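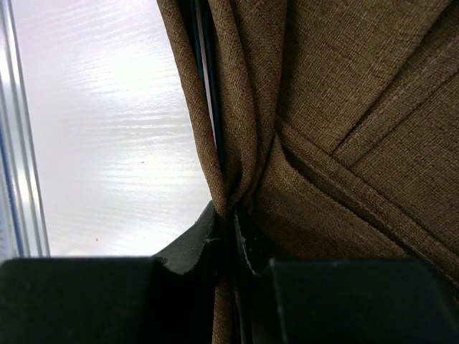 Halvard Kvam
Erzähler und freier Autor

Die Fähre nach Fjeld

Die Fähre ging um sechs, und Marten war um halb fünf am Anleger. Er hatte im Wagen geschlafen, auf dem Parkplatz hinter der Fischhalle, mit der Jacke über den Beinen. Im Kassenhaus brannte Licht, aber der Schalter war zu. Er stellte die Tasche ab und las den Fahrplan, der noch der vom Sommer war.

Die Tasche enthielt die Papiere seines Vaters. Grundbuchauszug, zwei Sparbücher, die Police einer Versicherung, die es unter diesem Namen nicht mehr gab, und einen Brief vom Amt in Stindthorpe, in dem stand, dass das Haus auf Fjeld bis Ende November geräumt sein müsse oder an die Gemeinde falle. Der Brief war an den Vater gerichtet. Der Vater war im Frühjahr gestorben.

Um fünf kam eine Frau mit einem Hund und fragte, ob er wisse, ob heute gefahren werde.

»Steht nichts anderes da«, sagte Marten.

»Das steht nie da.«

Sie setzte sich auf die Bank unter dem Vordach. Der Hund legte sich auf ihre Schuhe. Es war windstill, das Wasser im Becken lag glatt und roch nach Diesel. Draußen an der Mole ging das Feuer an und aus.

»Auf Fjeld wohnt doch im Winter keiner mehr«, sagte die Frau nach einer Weile.

»Mein Vater hat da gewohnt.«

Sie sah ihn an. »Sie sind der von Brar.«

Er nickte. Er kannte sie nicht, und sie sagte auch nicht, wer sie war.

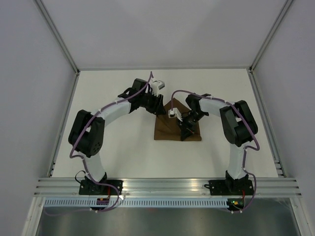
Von Halvard Kvam

Das Schiff hieß Dirkex, nach einer Reederei, die längst verkauft war. Es nahm sechs Autos mit, an diesem Morgen war es eins. Marten stand auf dem Deck, bis Stindthorpe nur noch aus dem Wasserturm bestand, dann ging er hinunter in den Aufenthaltsraum und trank Kaffee aus dem Automaten. Die Überfahrt dauerte 68 Minuten. Als Kind hatte er das gewusst wie seine Schuhgröße.

Das Haus lag am Ende des Plattenwegs. Die Hecke war über das Tor gewachsen, er musste sie mit dem Klappmesser zurückschneiden, bevor er den Riegel fand. Der Schlüssel passte. In der Diele hing der Ölmantel, darunter standen die Stiefel, die Schäfte umgeschlagen. Auf dem Küchentisch lag eine Zeitung vom 1. Juli 2024, das Kreuzworträtsel zur Hälfte gelöst. Zu der Zeit hatten sie noch miteinander telefoniert, alle paar Wochen, über das Wetter und die Fähre.

Marten fing oben an. Er hatte sich vorgenommen, nichts zu lesen und nichts anzuprobieren. Die Kleider kamen in Säcke, das Bettzeug auch. Im Nachtschrank fand er eine Taschenlampe, Hustenbonbons und ein Heft mit blauem Umschlag. Er legte das Heft auf die Fensterbank und räumte weiter. Gegen Mittag setzte er sich auf die Bettkante und schlug es doch auf.

Es waren Zahlen. Links das Datum, rechts ein Wert, in der kleinen, aufrechten Schrift, mit der sein Vater auch Einkaufszettel geschrieben hatte. 803 stand auf der ersten Seite, unterstrichen. Danach wurden die Werte größer, manchmal in kleinen Schritten, manchmal sprang es um hundert. Der letzte Eintrag war 3.295. Keine Einheit, keine Überschrift. Geld konnte es nicht sein, die Sparbücher hatte er sich angesehen. Für Schritte war es zu wenig, für Fische zu viel.

Er aß ein Brot im Stehen und ging dann zum Nachbarn hinüber.

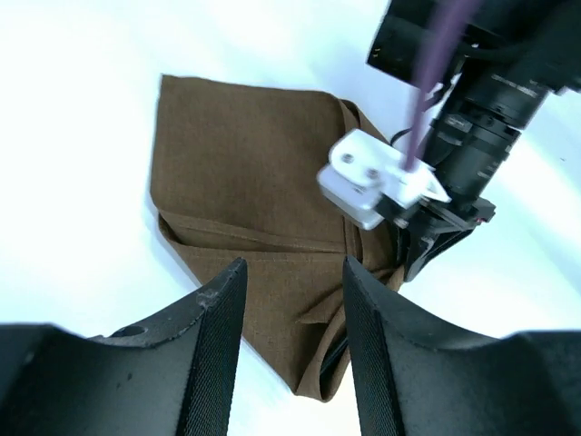 Der Nachbar hieß Pillau, seit jeher nur Pillau, und er war der Einzige, der außer dem Vater über den Winter geblieben war. Er saß im Schuppen und flickte an einem Netz. Marten gab ihm das Heft. Pillau hielt es weit von sich weg, blätterte, leckte den Finger an, blätterte wieder zurück.

»Das sind die Steine«, sagte er.

»Welche Steine?«

»Na, am Deich. Hinten, wo es weggebrochen ist. Da hat er doch jeden Tag welche hingetragen.«

»Warum?«

Pillau zog einen Knoten fest und biss den Faden ab. »Weil es weggebrochen war.«

Sie gingen zusammen hin. Der Weg führte über die Weide, durch zwei Gatter und dann an der Wasserseite entlang. Pillau ging voran und redete über den Motor von seinem Boot, für den es keine Teile mehr gab. Einmal blieb er stehen und zeigte auf eine Senke, in der früher der Löschteich gewesen war.

Die Stelle war nicht besonders groß. Ein Stück Böschung, vielleicht so lang wie das Haus, mit Feldsteinen belegt, dicht an dicht. Die unteren Reihen waren grün vom Tang. Oben hörte es mitten in einer Reihe auf. Neben dem letzten Stein stand die Schubkarre, mit der Öffnung nach unten, damit kein Wasser hineinlief.

»Das Amt war mal da«, sagte Pillau. »Die haben gesagt, das bringt nichts. Da müsste man Beton nehmen.«

»Und was hat er gesagt?«

»Dass sie dann Beton bringen sollen.«

Marten ging in die Hocke und drückte gegen einen der Steine. Er saß fest. Er versuchte es bei dem daneben.

»Die Fähre geht um vier zurück«, sagte Pillau. »Wenn Sie noch was tragen wollen, müssten Sie jetzt los.«

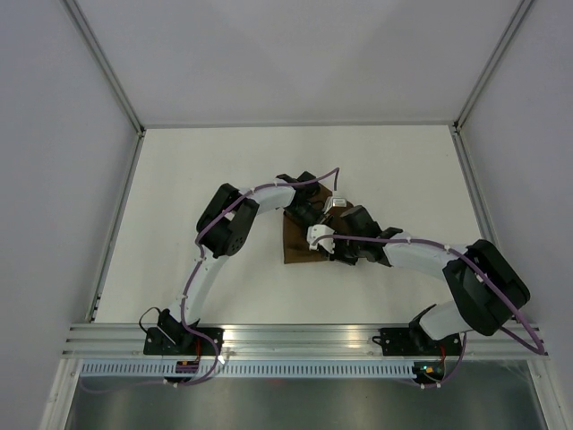 Er trug die Säcke nach vorn ans Tor. Es waren 21, mehr, als in den Wagen passten, und der Wagen stand ohnehin drüben auf dem Parkplatz. Er setzte sich auf die Stufe und rechnete, wie oft er fahren müsste. Dann holte er den Brief vom Amt aus der Tasche und las ihn noch einmal, auch die Rückseite, auf der die Sprechzeiten standen.

Um Viertel vor vier sah er die Dirkex um die Landspitze kommen. Die Frau mit dem Hund stand schon am Anleger. Sie hob die Hand über die Augen und schaute den Plattenweg herauf. Marten winkte, ohne aufzustehen. Nach einer Weile drehte sie sich um und ging an Bord.

Er schloss das Haus auf und machte Feuer im Herd. Es zog schlecht, er musste das Fenster öffnen. Aus einem der Säcke holte er das Bettzeug wieder heraus und hängte es über die Stühle. Das Heft legte er auf den Küchentisch neben die Zeitung.

Bevor es dunkel wurde, ging er noch einmal hinaus, zog die Stiefel an, die in der Diele standen, und lief über die Weide. Sie waren ihm eine Nummer zu groß. Er drehte die Schubkarre um und sah nach, ob im Reifen noch Luft war.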